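Home Apothecary > Opinion > Ingredients and Labels

May 23, 2020
By Rianne Jacobs

Put the Pressing Date on the Bottle

I have bought rosehip seed oil from four sellers in the past year, and only one of them could tell me when it was pressed. The others gave me a best-before date. One gave me a batch code and told me it was for internal use.

I think that is a poor way to sell an oil that goes off as easily as this one does. Rosehip is high in linoleic and alpha-linolenic acid, and those are the fatty acids people buy it for. They are also the ones that react with air fastest. An oil like jojoba can sit on a shelf for a long while and come to little harm. Rosehip can't, and a buyer ought to know how much of its life has been used up before the parcel arrives.

A best-before date does not answer that. It is usually set by whoever fills the bottle, and it may be counted from the day of filling. If the oil spent the winter in a half-full drum before then, the label will not say so. I asked Stakbridge, who sell to small soap and balm makers, how they set theirs. They said the date runs from bottling. I asked how old the oil was at bottling and they said it varied. At least they answered.

The labels have room for plenty of other things. My last bottle had "pure," "natural," "cold pressed" and a paragraph on the hillsides where the fruit was picked. I don't object to any of that, but none of it helps me decide whether to open the bottle now or leave it for a face balm I plan to make in the fall.

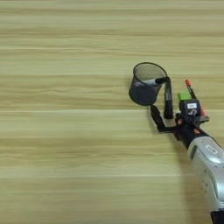
What the sellers say

The usual objection is cost. Zewditu Ayele, who buys oils for Haluvdale, told me that a small firm may blend two or three pressings to fill an order, and that a separate label for each would be a burden. I take the point. The answer is to print the date of the oldest oil in the blend. It is one line of type, and the firm must already know it if its records are any good.

The other objection is that customers will refuse anything that isn't new. Some will. I would still buy a six-month-old oil that had been kept cold and dark, and I would expect to pay less for it. At the moment the old oil and the fresh oil cost the same, and the firm that takes care over storage gets nothing extra for it.

Antioxidants come up too. Many sellers add a little vitamin E, and it does slow things down. It does not turn stale oil fresh again, and I would like to see it listed when it has been added — a good number of bottles leave it off.

What I do now

I buy 60 ml at a time, even though the big bottle is cheaper by weight. I keep it in the refrigerator door and write the day I opened it on a strip of tape. If it smells like putty or old crayons, I throw it out. I have stopped using the color as a guide, as a good rosehip oil can be anything from pale gold to a strong orange-red.

I also write to the seller before I order and ask for the pressing month. Powell replied the same day with "February" and the name of the mill. I have ordered from them twice since then. The oil is not the cheapest, and the dropper leaks a bit, but I know what I am getting.

Filed under: Carrier Oils, Labeling, Reader Opinion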